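Subject: Re: [stedgate-travel] Packing pouches, worth it or not?

Orestis Chatzigeorgiou wrote:
> I did 6 days out of one carry-on in August and I swear by
> the zip pouches. Everything goes in its own pouch, you save
> a third of the space, and you never dig for anything.
> Ana says the same. I'd tell anyone on this list to buy
> the set of 4 and stop checking bags.

A third of the space? I'd like to see how you measured that. A shirt takes up the room a shirt takes up. You can squeeze some air out of it, sure, but you can do that by sitting on the suitcase, and my suitcase was already paid for.

I did try it. I bought 2 of them before the Clutach trip and packed the way the videos tell you to. The bag came out a little heavier than usual. Then at the hotel I had every pouch open on the bed by Saturday night, looking for one pair of socks. 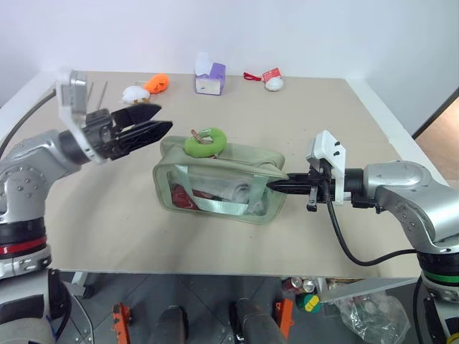
The other claim I don't buy is that it gets you through the airport faster. The line moves at the speed of the guy with the boots. When they pulled my bag, the agent unzipped both pouches and handed it all back to me in a heap.

Where I'll give you some ground is dirty laundry. Keeping that apart from the clean stuff makes sense, and so does a clear bag for chargers. Quách uses bread bags for both and has for years.

So what did you leave home this time that you used to bring? If the answer is a second pair of shoes and a coat, I think we've found your third.

Also, is the list archive still stuck at message 3280 for everyone, or is it just me?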